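Furnishing Standards for Shared Study Rooms

5 min read

The residential office has completed its review of the study rooms at Valley, and the revised furnishing standard takes effect in December. The standard applies to every shared study room in the Handon and Shokri buildings. Residents and room coordinators are asked to read this item before the rooms are reopened, as several of the arrangements differ from those of previous years.

The review began with a simple question about storage. Over several terms, the shelving in the study rooms had become a place for items left behind by former residents: binders, chargers without devices, mugs, single gloves and a considerable number of textbooks in superseded editions. When the Handon rooms were cleared over the summer, 534 items were logged. Of these, 43 were claimed by their owners within the notice period. The remainder were donated, recycled or discarded in accordance with the lost property policy.

Under the revised standard, open shelves above a desk are to be left empty at the start of each term. Residents who reserve a desk for the term may use the shelves directly above it, and only those shelves. Books and files should stand upright where the height of the compartment allows. Where it does not, the shelf may be moved to a different set of pin holes, provided that the request is made to the residential office first. Residents should not move shelves themselves. In the past year three shelf pins were lost in this way, and the replacement pins supplied did not fit the original holes.

Cabinets with doors are treated differently. A closed cabinet is for shared supplies, including paper, staplers, spare bulbs and cleaning cloths, and is not to be used for personal property. Several residents asked during the consultation whether solid doors would be preferable to glass. The office considered the matter and has retained ribbed glass where it is already fitted. It admits light, and it hides the ordinary disorder of a supply cabinet well enough for a room that visitors sometimes pass through. Doors should be opened and closed by the knob. Pressing on the glass panels leaves marks that are difficult to remove from the ribbing, and it places strain on the panel.

Drawers below desk height will be assigned along with the desk. They do not lock, and the college accepts no responsibility for valuables kept in them. Residents who require locked storage may apply for a locker on the ground floor of the Shokri building.

Lighting was the subject most often raised in written comments. Ceiling lights alone were judged inadequate for evening reading, particularly at desks placed beneath shelving, where the shelf casts a shadow over the work surface. Each desk of this type will therefore have its own table lamp with a fabric or paper shade. Lamps are to remain on the desk to which they belong. The cord should be kept clear of the front edge and should not be run beneath papers or across a neighboring desk. Bulbs will be replaced by the office on request, normally by the next working morning.

Desks that were made with a cable hole should have it kept open. Small boxes and trays for papers are permitted on any desk and may stay in place overnight. Loose papers may not, and will be placed in the tray or box by the evening attendant. Food is not permitted at the desks. Drinks in closed containers are permitted.

Attention is also drawn to the walls. Nothing is to be fixed to exposed brick, whether with nails, screws, adhesive hooks or tape. Earlier attempts to hang notice boards in this way caused damage to the mortar, and the repair in one room cost $4,000. Tall units must stand flat against the wall and must not be shifted by residents for any reason. Staff who find that a unit has moved or that it rocks when touched should take the desk out of use and report it the same day.

The cleaning schedule has been adjusted to suit the new arrangements. White-painted and white-finished furniture shows dust and ink more readily than the dark pieces it replaced, and will be wiped down weekly using a damp cloth and mild soap. Abrasive pads are not to be used. Open cubbies will be dusted at the same time, provided that they have been left clear. Cleaning staff have been instructed not to lift or rearrange personal belongings, so a shelf that is full on cleaning morning will be passed over until the following week.

Reservations for term desks will be handled through Memeo, the booking system already in use for the music practice rooms. A resident may hold one desk at a time. A desk that has not been used for around two weeks may be released to the waiting list after written notice, and any belongings on its shelves will be boxed and held at the residential office until the end of term.

The office received a number of requests that could not be met in the present budget. These included additional seating for group work, a second printer for the Shokri building and height-adjustable desks. The requests have been recorded and will be considered when the furnishing allocation is next set. Residents with an accessibility requirement need not wait for that process and should contact the office directly, so that a suitable desk can be arranged before the start of term.

Copies of the full standard are available at the front desk of each building. Comments on the arrangements may be submitted in writing at any time during the term, and coordinators will receive a separate notice about key collection. 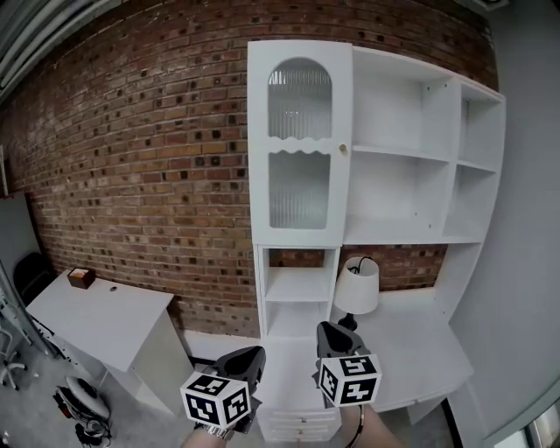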